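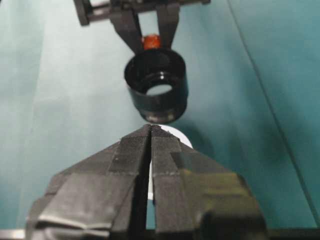 Two-armed robot in Hodmont workshop takes on the cups

Last updated: 7th October

HODMONT – A shared workshop on the edge of town has a two-armed robot, a teal work surface and a big claim. Members of the Kırmızıgül workshop say the machine they are putting together will one day clear a kitchen table without help. For now it is being taught to handle cups.

The project goes by the name Jonum. It was started in January by a handful of members who wanted a home robot they could repair themselves, and it has used up most of the group's free evenings ever since. Parts have cost $400 so far, according to the project's page on the workshop website. That figure leaves out the arms, which were bought used by one member and are on loan to the group.

Leaving out the arms is a bit like pricing a car without the engine. A family hoping to build the same thing at home would have to find a pair somewhere, and the page doesn't say what a pair would cost. It does say the full plans will be free to download "when ready," with no date given.

The task the group has picked sounds simple. Each arm ends in a two-fingered gripper, and between them they are supposed to pick up small round items and cups, bring them together and set them down in a stack. People do this while talking on the phone. A robot has to find the cup, line up with it, close its fingers by the right amount and let go at the right moment. Being a little off on any of these can mean a cup on its side.

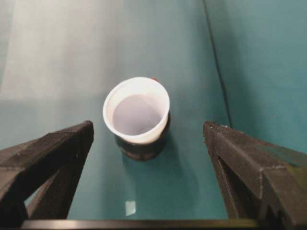 A white cup stacked with a dark one on the Jonum work surface, between the open fingers of a gripper.

The group says it has logged 240 practice runs. What it has not published is how many of them went well. Asked for a success rate, the project replied by email that the number "changes too much from week to week to be useful." It may well do that, but a number that moves around is still a number, and people being asked for money might like to see it.

And they are being asked. The workshop has applied to the Wurkutberg small projects fund for $500 to pay for spare motors and a better set of cables. The fund usually backs things like bike repair days and seed libraries, and its rules call for "a clear benefit to residents." The application says Jonum will help older people who live alone. It names no such person who has tried it, and the group confirmed that the robot has not yet been outside the workshop.

There are other gaps. The practice so far has been on one flat surface in one color, with items the group chose. A real kitchen table has crumbs, a tablecloth, a half-full mug and maybe a cat. The group's page has no plan for liquids at all, and says only that full cups are "a later stage." It is also silent on what happens if a hand gets in the way, a question that anyone with small children is likely to ask first.

None of this makes the work worthless. Lining up two grippers over one small target is hard, and paid labs have spent years on it. The members have written up their wiring in plain language, along with a list of mistakes that other home builders could learn from. One entry describes almost 3 weeks lost to a loose screw in a wrist joint. That kind of record is rare, and it is probably the most useful thing the project has put out.

But a robot that stacks cups on a bench is a long way from one that clears up after dinner, and the grant application makes the distance sound short. The group says it expects to be "kitchen ready" within a year. It gave no list of what would have to work before then – no number of cups, no time limit, no test in a real home.

The fund is expected to decide on the application before the end of the year. The workshop says practice will go on whether or not the money comes through, and that visitors are welcome to watch on open evenings. Children must be with an adult and stay behind the line marked on the floor.

We use cookies to improve your experience on this site. By continuing to browse you agree to our use of cookies. Accept | Manage settings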